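Entretien du réfrigérateur partagé d'une salle de pause : quelle organisation retenir ?

Kiros Derese
Notre service compte 16 agents qui utilisent un seul réfrigérateur. Le règlement intérieur reste muet sur le rangement et le nettoyage. Je souhaiterais savoir quelles règles il convient d'afficher, en particulier pour les bacs, où s'accumulent des denrées sans étiquette.
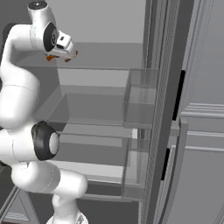 Les deux bacs transparents, tirés.

Je précise que l'appareil est réglé sur 4 degrés et que le dégivrage est automatique.

Amrit Fraser
Bonjour,
Il est recommandé d'attribuer un emplacement à chaque catégorie d'aliments. Les plats cuits, notamment la volaille, seront conservés dans des récipients fermés portant le nom de l'agent et la date de dépôt.
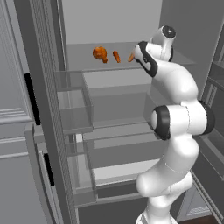
Les restes non datés sont retirés à la fin de chaque mois, après un rappel affiché sur la porte. Dans notre établissement d'Edmont, la consigne tient en une page et a été annexée au livret d'accueil. Il est également souhaitable de désigner un référent par trimestre.

Dwight Gauthier
Même difficulté chez nous. Un cadenas avait été proposé, la direction a refusé.

Orhun Erdem
En complément de la réponse de Mme Fraser : les clayettes en verre se lavent à l'eau tiède savonneuse, une fois revenues à température ambiante. Un choc thermique peut les fendre. Le remplacement de l'une des nôtres a coûté environ 132 euros, pose comprise.

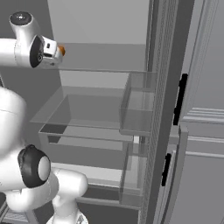
Clayette supérieure en verre, porte ouverte.

Le joint de porte doit être essuyé à la même occasion.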